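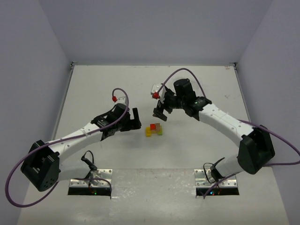

Two robot arms and some colored blocks.

The folklore room at Vokow is up 80 stairs, and the sign at the bottom says the lift is "resting." I climbed behind Bleddyn Voyle, who was giving the tour and who had clearly decided that the stairs were part of it. He stopped on the third landing to tell us about the gray woman of Dafis, who is supposed to walk there after dark. I suspect he stopped there to breathe.

Once a year the archive lets the public in to see its collection of ghost reports. There are 1,171 of them, mostly letters, filed by parish and then by type of haunting. The largest drawer is marked Footsteps. Next comes Cold Spots, which in my view could be closed tomorrow by anyone willing to check the windows.

My favorite was a letter from an innkeeper at Rereva, complaining that his ghost had stopped appearing and asking whether the archive could recommend another. He had twelve rooms booked for December. A reply was drafted, very polite, and never sent.

Mererid Gethin read aloud after lunch, with the blinds down and a desk lamp doing its best. She reads well. The story was the one about the drowned fiddler, report 921, and she left such a long pause before the final knock that a man in my row answered it with "Come in." She finished anyway – I'd have thrown the lamp at him.

Questions ran to 20 minutes. A boy asked if she had ever seen a ghost and she said no, but she had once worked in an office with a very quiet accountant.

The tea was good and the fruitcake was older than some of the letters. Bleddyn sold me a booklet on the gray woman on my way out. She gets two pages, and the stairs get four.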